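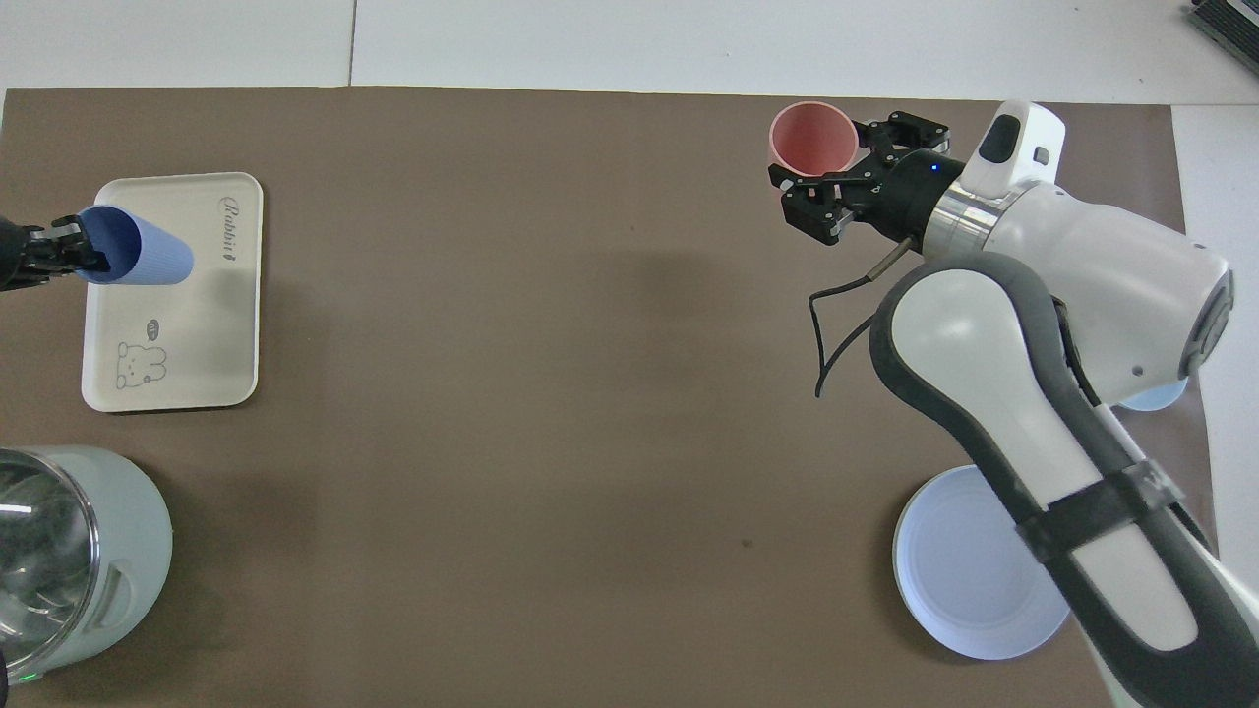
Ticket 1081 – Hot water keeps cutting out, Monia combi boiler
Status: Resolved
Opened in: November

Hello, me again (I had the leaking tap ticket in the spring, thank you for that, still dry as a bone). This time it's the boiler. It's the Monia, the wall one, and for about a week now the hot water has been going cold halfway through a shower. The heating is fine, the radiators are lovely. It's only the taps and the shower, and it's worse first thing in the morning.

What I've done so far, so you don't have to ask me:

Checked the pressure. It sits just under the middle of the green when cold and creeps up a bit when the heating's on. I gather that's normal.
Turned it off at the wall, waited, turned it on again. It lit straight away and behaved perfectly for one bath, then went back to its tricks.
Ran the kitchen tap on its own. Hot, hot, hot, then lukewarm, then properly cold, then hot again about when I'd given up and put the kettle on.
Looked for a fault code. There isn't one! The display just shows the water temperature going up past where I've set it and then dropping like a stone.

I haven't had the cover off and I'm not going to. The Ionescu manual that came with the flat is for the model before this one, by the way, so the drawings don't match and half the buttons have moved.

Update, same evening

Rang the Skekurbridge helpline and was on hold for 40 minutes, but the chap was very good when I got him. He asked me to open the hot tap only a little and watch the display, then open it all the way and watch again. With a trickle it shot up and cut out nearly at once. Full on, it lasted longer but still went. He said it sounded like the plate heat exchanger scaling up, and could I please turn the hot water down a notch until somebody came. I did, and it has helped a bit – I got my hair rinsed, anyway.

He also asked how hard our water is. I had no idea. Hard enough that the kettle looks like the inside of a cave, I told him, and he said that would do.
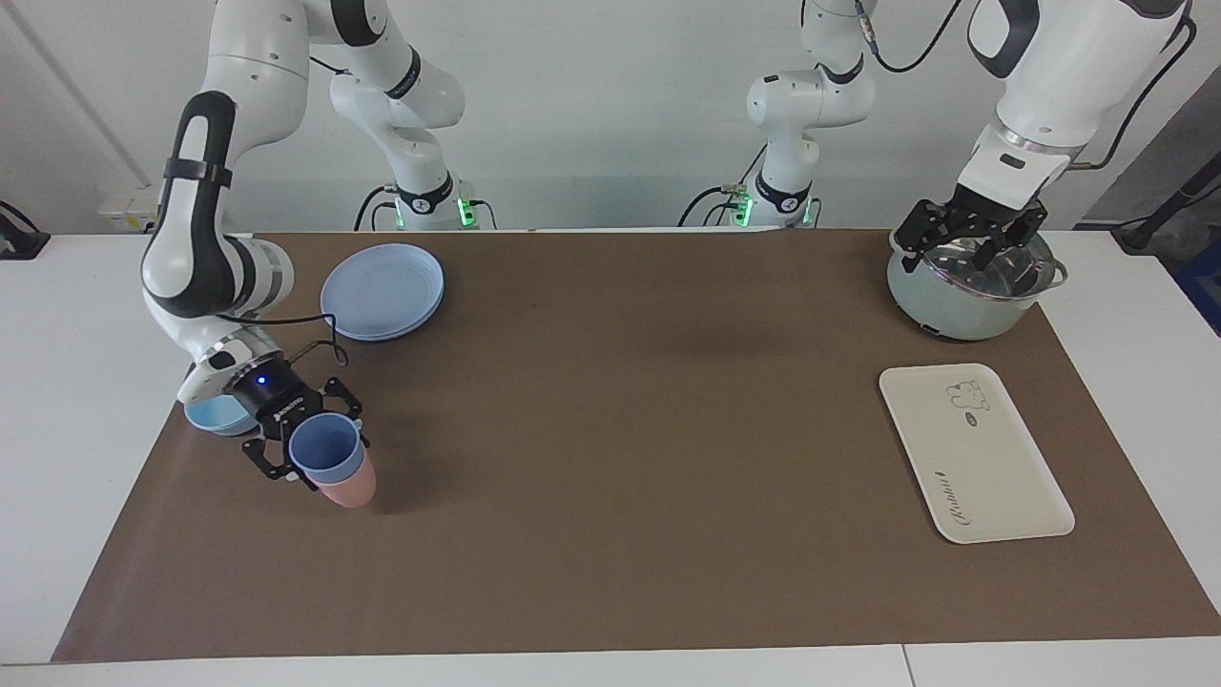 Posted by Yavuz Çınar, Sornotden
Log entry 2 of 2

Right, the engineer has been! She ran the taps, put a clip thermometer on the pipes and agreed with the helpline. The exchanger came out furred up something awful, and she swapped it for a new one and changed the seals while she was in there. She cleaned the little filter on the cold inlet too, and topped the pressure back up afterwards.

I've since had two long showers and run the kitchen tap with the washing machine going, and it's stayed hot the whole time. Temperature is back up to where I like it.

Only thing left: could somebody send me the right manual? Email is fine.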